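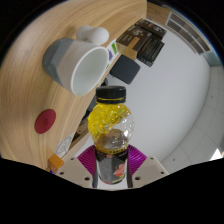

Simone Vieira chegou à rádio às seis e dez com o cabelo ainda molhado e um bolo de fubá embrulhado num pano de prato. Domingo! O concurso de marchinhas era naquele domingo, e ela tinha escrito a melhor da vida dela (a quarta melhor, segundo o irmão, mas o irmão gostava de bolero).

— Cadê o Gervásio?

— Foi buscar a sanfona — disse Wagner Evangelista, com a boca já cheia de bolo. — Deixou no ônibus.

No ônibus! Simone riu tanto que precisou se apoiar na parede. Gervásio Assunção tinha 70 anos, tocava desde menino e já esquecera aquela sanfona em padaria, velório e barca. Ela sempre voltava. Era uma sanfona que conhecia o caminho.

Às sete ligaram do terminal. O motorista, Edivaldo Trindade, tinha achado o instrumento no último banco e queria saber se podia entregar pessoalmente, porque também cantava, e cantava bem, modéstia à parte. Cantou ali mesmo, pelo telefone, e que voz! Um vozeirão de encher praça, daqueles que fazem o copo tremer na pia.

— Contrata! — gritou Wagner.

— Contratar com que dinheiro?

— Com o bolo!
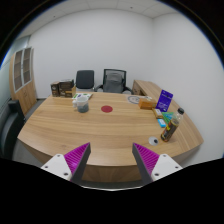
A mesa curva da sala, com a parede branca ao fundo.

Edivaldo chegou com a sanfona no colo e Gervásio a reboque, os dois já discutindo o tom da segunda parte. Ensaiaram 23 vezes. Na última, Valquíria Aguiar, que apresentava o noticiário e não sorria desde o carnaval passado, abriu a porta do estúdio para reclamar do barulho e ficou. Batia o pé. Depois batia palma. Depois entrou no refrão, uma terça acima, lindíssima, e Simone largou a letra no chão e foi cantar junto.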